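4.2 Teaching the Shelf Task

Can a machine put the spice jars away yet? Sometimes, and it's a thrill when it does! Pillix learns from your own hands, so take your time with this part.

1. Set the rack on the table and clear the lower shelf.
2. Strap on both grippers. Run each cable back along your wrist.
3. Press Record and wait for the tone.
4. Grasp one jar, place it on the lower shelf, and let go slowly.
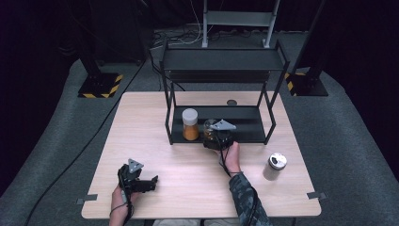
Figure 7. Right gripper closed on the short glass jar, left gripper open.

5. Repeat with new starting spots until you reach 200 takes. Tall jars usually need 600.

Note: Mixed jar sizes are great for training. Keep them coming!

Caution: Do not squeeze thin glass. Stop if a cable pulls tight.

Pillix still fumbles screw lids and crowded shelves, so keep an eye on its first solo runs. To load your takes, go to 4.3.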